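Planner keeps choosing the wrong arm for drawer tasks -- cost function or perception?
Asked by Ilgın Avcı in Motion Planning and Control
834 views, 3 answers

Hello everyone, and thank you in advance to anybody who gets to the bottom of this, as I do tend to go on a bit.

I look after the task software for a two-armed robot in a small lab kitchen. We run Staltik for the planning side, with our own layer on top that takes a short written command, works out which object it refers to, picks an arm and then hands a goal over to the planner. The commands are very plain things such as "open drawer", "close drawer", "pick up cup". The head camera feeds a segmentation node at 5 frames a second, and that node publishes a list of objects with poses in the base frame.

Most of it behaves beautifully. The trouble is with drawers, and closing them in particular. Our cabinet is on the robot's right, so you would think the right arm would be chosen every single time. For opening, it is. For closing, the arm selector quite often gives the job to the left arm, which then plans a long reach across the body. The plan is valid, in the sense that nothing collides in simulation, but it is slow and ugly and it makes my colleagues step backwards.

I had assumed the selector was comparing path lengths and getting confused by the start pose, so I made a point of parking the right gripper right up beside the cabinet before sending the command, with the left arm well over on its own side. If distance were all that mattered there ought to be no contest.
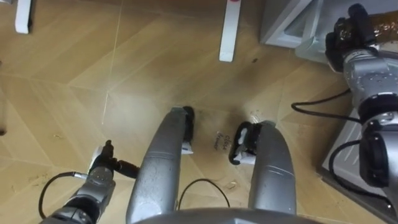

Even from that sort of starting pose I get the left arm more often than I would like. The log line that bothers me is this one:

arm_select: right rejected (goal in collision at start), trying left

I can't make sense of it. The collision checker is happy with the very same start pose when the task is "open". I have rebuilt the planning scene from scratch, turned the padding on the links down and then up again, and raised the planning timeout to 700 milliseconds in case it was simply giving up too soon. None of that changed anything I could see. I've also wondered whether it is a perception problem, because the drawer front and the cabinet side are much the same grey and the segmentation sometimes runs the two together.

So my question is really where to look next. Is there something different about how people usually set up a push goal as compared with a pull goal? And is there a decent way to make arm choice a preference and still let the other arm step in when it truly has to? I'd be glad of any pointers, even rude ones.

Edit, Fri 1 May: a couple of you asked in the comments. The arm selector is our own code, forked from the old Uçar package, and the collision checker is whatever comes with Staltik. Hands and grippers are modelled as convex hulls.

3 Answers

Accepted answer
Nermin Akgül

Your log has very nearly told you, bless it. Look at the words "goal in collision" and set "at start" aside for a minute, as I think that part is just badly phrased in the Uçar code. I went through the same thing on a different robot and lost most of an August to it.

When you open a drawer, the goal is a grasp. Most setups quietly allow contact between the fingers and the handle for a grasp, so the checker skips that pair. When you close a drawer, the goal is a push, and the gripper has to finish up touching the drawer front. If your push goal doesn't add the same kind of allowance, then the final pose is in collision by definition, and the planner is quite right to refuse it.

You'll be wondering why the left arm doesn't fail in the same way. In my case it was the convex hulls. The two hands were different shapes, and the bigger one, once it had been wrapped up in a hull, stuck out a good way past the real fingers. The smaller one could sit at the same contact point and only just clear the surface. If your two grippers aren't the same model, I would bet a packet of biscuits on it.

What I'd do, in this order:

Print the contact pairs when the right arm is rejected. You want the names of the two bodies, and Staltik will give you them at debug level. If it says finger and drawer front, you have your answer and can put the kettle on.

Add an allowed contact between the pushing links and the drawer front, for the push stage only. Please do remember to take it away again afterwards. I forgot, and spent a very puzzling morning with a planner that was perfectly content to go through the front of a cupboard.

Split the close into two goals. The first is a pre-contact pose standing 40 millimetres off the drawer front, with full collision checking. The second is a straight-line push with the allowance switched on. It makes the logs far easier to read as well, as you can see at once which half has failed.

For the preference, don't filter. Plan for both arms and score them, with a penalty on any path where the elbow crosses the middle of the body. Start the penalty quite high and bring it down until the other arm steps in when you'd want it to. A hard rule is tempting, but you will regret it the first time something is left in the way -- and something always is.

I'd leave the perception until after all that. A merged grey blob is a nuisance and could well be making things worse (if the drawer front and the cabinet come through as one object, your allowance will cover both, so do watch for that), but it doesn't explain why opening works.

Comment from Ilgın Avcı: It was finger and drawer front! And yes, the two grippers are different. I've put in the two-stage close and the right arm is being chosen now. The merged blob does still worry me, so that's next on the list. Thank you so much, biscuits are owed.

Second answer
Stilley

Could also be the camera calibration. If the head has been moved at all since it was last done, then everything in the base frame is off by a bit and you get phantom collisions near big flat things. Run it again before you change any code. It's only a short job.

Comment from Nermin Akgül: Worth doing anyway, though I'd expect opening to suffer too if that were the cause.

Third answer
Flirkura

We just hard coded ours. Left side of the room left arm, right side right arm. Works fine for us but we only have the one cupboard.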